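Call for home cooks: come and help me write down how we make our vinegar

I have been putting this off for two years, so I'm going to type it fast and post it before I talk myself out of it. I'm looking for people who make vinegar at home. Coconut, cane, pineapple, apple scraps, the end of a wine bottle, rice washing water, whatever you have going on top of the fridge. If there's a jar in your kitchen that your family makes faces at, I want to meet you!

My name is Trinidad Dizon and I run Matside, which started out as a Saturday lunch on my living room floor (hence the name, we sat on mats) and is now a small kitchen and classroom on the ground floor of the old Soriano building. We teach people to cook things that take a long time. Pickles, fish sauce, sour porridge, bread. I don't have a degree in any of it. I learned vinegar from my aunt, who measured everything in coffee mugs and threw out every mug that chipped, so half her recipes can't be made the same way again. That's more or less why I'm doing this.

What I want to put together is a book. A plain one, spiral bound so it lies flat, with recipes from people who have been making vinegar in ordinary kitchens, in their own words, mistakes and all. I've got plenty of books by chefs already and I love them, but they all seem to own a cellar. I own a closet with a water heater in it.

So, the call. I need 18 home vinegar makers to take part from the end of May through September. I picked that stretch for a reason that will make sense to anybody who has tried to get a batch going in January in a cold apartment. It's warm, fruit is cheap, and the whole thing moves along.

What you'd be doing

You'd make one batch of your own vinegar, your usual way, in your own kitchen, and keep notes on it. I'll give you a notebook and a pack of pH strips. Please write in the notebook the way you talk. "Smelled like nail polish today, left the window open" is a perfect entry. "Forgot about it for eleven days" is also a perfect entry, I've written that one myself more than once.

You'd come to the Matside kitchen four times, always on a Saturday morning, to taste what everybody has brought in. We'll sit around, dip bread and cucumber, and argue. There will be lunch afterward and you are welcome to bring one person who likes to eat. Each session runs three hours with lunch included, and I'm bad at ending things on time, so plan for a little more.

You'd also do one long talk with me, recorded on sound only, where I ask where your method came from and what your kitchen was like when you learned it. I can come to you or you can come to me. If you'd rather do it in Tagalog, Ilocano or Spanish, say so when you write. Virgilio Lagman is helping me with the Ilocano ones and he's a much better listener than I am.

And at the end you'd hand over a small bottle for the shelf, plus your notebook. I'll copy the notebook and give it back. It stays yours.

What you get

Everyone who finishes gets 160 dollars, half at the first tasting and half when the notebook comes in. I know that isn't a lot for a whole summer. It's what the grant stretches to once the printing is paid for, and I'd sooner tell you the number now than have you find out over lunch. You also get two copies of the book, your name on your recipe (or no name, or your grandmother's name, your choice), and bus fare if you need it. Jars too. I have a frightening number of jars.

You keep the rights to your recipe. If you want to sell your vinegar next year or put it in your own book, go right ahead. I'm asking for permission to print it in ours, and that's the whole of it. The permission form is one page and I wrote it in regular words. Crisanto Estrella read it over for me and made me take out two exclamation marks.

Who I'm looking for

You've made vinegar at home at least twice, and at least one of those times you'd have served it to somebody. You're 18 or older. You can get to us on those four Saturdays, or at least three of them (life happens, just tell me). You don't mind other people tasting your work and saying what they think, and you can say what you think back without making anybody cry.

You don't need fancy equipment and you don't need to know the science. Ataahua Tapsell, who teaches our fermentation basics class, will be at the tastings to check acidity on everything before any of us puts it in our mouths. She's strict about it. If she says a bottle goes down the sink, it goes down the sink, and there's no appeal. Please don't take it personally, she has poured out plenty of mine.

I would especially love to hear from people who make coconut sap or nipa vinegar from a starter they've kept going a long time, and from anyone working with fruit off their own tree. I've had a lot of interest from apple people already. Apple people, I adore you, but I can't have a book that's all apple! If you do apple, tell me what's odd about yours.

Who it might not suit

If you want to make vinegar for the first time, this one isn't the right fit, but please do come to the basics class instead. It's short, it's cheap, and you go home with a piece of mother in a jar. If you run a vinegar business I'd love to buy a bottle from you, only I'm holding these places for home kitchens. And if anyone in your house can't be around strong smells right now, maybe wait. Week three of a pineapple batch is something you notice from the hallway.

A few things people have already asked me

Somebody wanted to know if the vinegar has to be good by the end. It has to be safe and it has to be yours. I have a batch on my shelf that tastes like a wet pencil and it's going in the book, with full notes, under my own name.

Somebody else asked if couples or sisters can apply together. Sure, as one kitchen, sharing one place and one payment. Parents and grown kids too. I had a mother and son write to me with two completely different versions of the same recipe, and if they can agree on who gets the jar I'll be thrilled.

And about flavored vinegars: chilies, garlic, ginger, peppercorns, all fine and very welcome, as long as you made the base yourself. Bring a little of the plain stuff along too so we can taste them next to each other.

How to apply

Write me a page. An email is fine, a letter is lovely, a voice message is fine too if typing isn't your thing. Tell me what you make it from, who taught you, what you keep it in, and about one batch that went wrong. I care most about that last part. Please don't send bottles in the mail. I got one in March and the mailroom has still not forgiven me.

If you'd like to drop something off by hand, we're at 332 Bovia Street, the door next to the Flotova laundromat. Ring twice, the bell is moody. Bienvenido Soriano is at the front most mornings and will take your envelope and probably tell you how his father made sugarcane vinegar in a clay jar, so leave yourself some time.

Letters and messages are open from 7th May and I'll read them as they come in, until the places are gone. I'll write back to every single person, though if it takes me a week, please be patient with me. If I think we're a match I'll call and we'll have a short chat, nothing scary, mostly so I can hear how you talk about it. I'm keeping a waiting list of 8 people too, in case someone moves away or their jar breaks, and waiting list people are invited to the final tasting no matter what.

If you know someone who ought to do this and would never put themselves forward, print this out and stick it on their refrigerator. Or write to me on their behalf, with their okay. The best vinegar I ever tasted was made by a neighbor who was sure it was nothing special, and I never got it down on paper before she moved.

Okay, I'm posting it. Come and make the place stink with me this summer.

Trinidad

Matside Kitchen, 332 Bovia Street, ground floor | Write to Trinidad | © Matside | Back to top

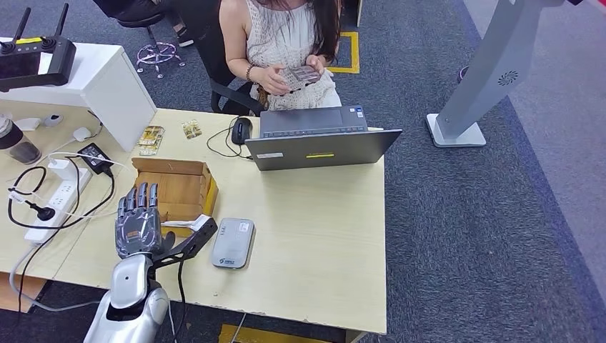

Can I take part if my batch is already going when the project starts?

Bring it along, as long as it was started this spring and you can write down from memory what went into it and when. Start your notebook the day you get it and carry on from there.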